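Jurkovside Workshop News
From the July issue

Shoe cabinet task passes 2,541 recordings

The household tasks group has been working on the shoe cabinet since spring, and as of Sunday evening the count stands at 2,541 recordings. Of those, 910 were made at Jurkovside and the remainder came from the Dristuveo site, where they have more floor space and can leave a cabinet standing overnight.

For members who have only come to the electronics evenings, a short account of how the work is done. The person giving the demonstration holds a gripper in one hand and does the job with it: opens the cabinet, picks up a shoe, puts it on the shelf, picks up the other one, closes the doors. The camera rides on the gripper and records the whole thing. There is no robot in the room while this happens. The recordings are used afterward to train a policy, and the policy is then run on the arm at Dristuveo, which carries the same fingers and the same camera in the same position.

We tried it the other way first. Last winter we drove the arm by remote control with a pair of leader handles, and we got 283 usable recordings before we stopped. The quality was fine. The trouble was speed. A person who can put away a pair of shoes in a few seconds by hand needed most of a minute through the handles, and people got tired and started making odd, jerky corrections near the shelf edge. Those corrections showed up later in what the arm did. With the hand-held gripper most people are comfortable after one afternoon.

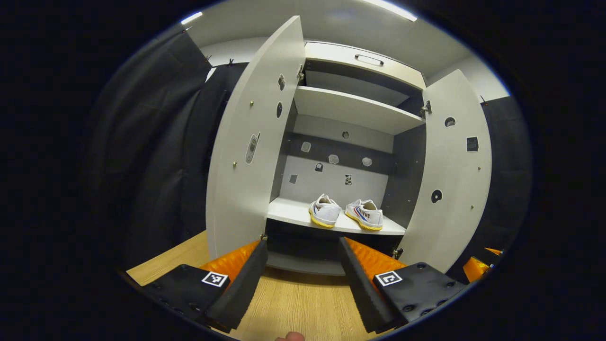 Gripper view of the cabinet with both doors open and a pair of Feiyue sneakers on the lower shelf.

The wide lens bends the doors quite a bit, and new people sometimes ask if it should be corrected before training. We leave it alone. The arm sees through the same kind of lens, so the bend is the same in both places. What matters more is keeping the finger markers clean and in view. Software reads them to work out how far the fingers are open, and a smudge on one of them cost us most of a session in May. Please wipe both before you start and again after any break.

Shoes have been harder than we expected. A canvas shoe gives when you squeeze it, and the heel can fold inward if you grip too low. The best results so far come from taking the shoe at the side, a little behind the laces, and setting it down heel first. Boots are on hold until the new pads arrive. Sandals work, except for the pair with the loose strap, and those have been taken out of the box.

Some changes to the routine, agreed at the last meeting:

Doors. Each recording now starts with the doors either fully open or fully closed. Half-open starts were giving us a lot of clips where the person nudged the door with a wrist, and the arm has no wrist in that place.

Pace. Work at normal speed and don't stop in midair to think. If you lose track of what comes next, end the recording and begin again. A bad clip that is marked as bad does no harm.

Mistakes. If a shoe tips over and you can set it upright in one move, do it and keep going. We want those. The policy trained in June had almost no recoveries to learn from, and when a shoe fell on its side the arm went back to its start position and waited.

Blocks. Sessions are now in blocks of 30 recordings, then a rest. The gripper is not heavy but it is held out in front of you the whole time, and several people have had sore forearms.

File names. Put the site first, then the task, then your own number. The Cherkaoui upload tool will reject anything with a space in it and does not say why - it just stops at the end of the bar. If that happens, check the name before you restart the machine.

The next test on the arm is planned for the end of the month at Dristuveo. It will use the full set, with the remote control recordings left out the first time and added back for a second run, so we can see if they help or get in the way. Results will go in the next issue.

After shoes the plan is folded towels, using the same cabinet with the shelves moved. Wokasari has offered to lend a second gripper for that, and it would let two people record in parallel if we can find a room with even light. Anyone who wants to take a block can put their name on the sheet by the tool wall. Evening slots after 6 p.m. are the ones we have trouble filling.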